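From: Nia Prosser
To: metden-trainers list
Subject: Re: [metden-trainers] Changing the two-day supervisor course?

Hi all,

Yolandi wrote:

> I've just finished marking the feedback forms from the last
> supervisor course and the same comment keeps coming up. People
> love day one, and then day two is a slog after lunch. They like the
> budgeting material, they just can't take it all in at once. Has
> anyone tried splitting it? I'm thinking of day one as is, then a gap
> of a few weeks, then day two. My worry is that half of them won't
> come back, and the employers who pay for travel will grumble.
> Also, does anyone still have the old Cormier workbook? Mine has
> lost its middle.
>
> Yolandi Moodley

Yes, yes, yes to splitting it! I've been running it that way in the regional program since January and I wouldn't go back. We had 67 people through in total, in groups of 16 or so at the most, and I was as worried as you are about the second day. In the end four didn't come back, and two of those had changed jobs. The rest turned up with actual numbers from their own departments, which made the budgeting session a completely different thing to teach. One fellow from a joinery shop had worked out what his offcuts were costing him and had the whole room arguing about it through morning tea (I had to shoo them back to their seats).

What I did with the gap was give them one small job. I tried a longer assignment with the first group and hardly anyone finished it, so now it's a single page: pick one cost you're responsible for, find out who approves it, and write down what it was last month and the month before. They bring the page back and we start from there. It fills the first hour without a single slide, and the quiet ones have something in their hand to talk from.

I'd keep the gap to four weeks. I let one group go longer over the school holidays and we spent half the morning remembering what a variance was.

On the employers, you're right that some of them grumble about paying travel twice. Jurkance were the loudest, and then their own operations manager sat in on a second day and asked if we could do the finance-for-engineers course the same way! I haven't tried that one yet. If anybody on the list has, please write, I'd love to hear how the depreciation section holds up when you cut it in two.
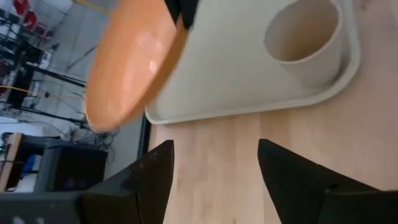

I've also moved things about within day two, for what it's worth. The old order was budgets, then performance conversations, then the case study. I now put the conversations straight after lunch and leave the case study for last. Nobody dozes off when they have to stand up and tell a pretend employee that the overtime claim is wrong. I give them eight minutes each way and I've become very strict about it, with my old Timex propped on the lectern where everyone can see it.

The case study itself could use some love. It still has the firm sending invoices by fax, and the younger participants find that so funny that we lose ten minutes. I've got a rough rewrite with the same figures in it and a more modern office around them. I haven't checked that the totals in the second table still add up, so treat it with care, but I'm happy to send it to whoever wants a look.

Yolandi, I do have the Cormier workbook, complete, with somebody's pencil notes all through the chapter on delegation. The notes are rather good. I can scan the middle section for you on Friday when I'm in the office with the decent scanner. Tell me which page yours stops at and I'll start a few pages before that.

One question back to you. How are you handling the certificate with the mature learners who only need day one? I've been giving them an attendance letter and a couple of them were disappointed. I wondered about a proper certificate for each day and then a combined one at the end, but I don't know if Metden would wear the extra printing.

I'd be very glad to sit in on your first split course if you'd have me, and I'm free to take a session if you want your voice back by the afternoon.

Cheers,
Nia

Nia Prosser
Supervisor and team leader courses, regional program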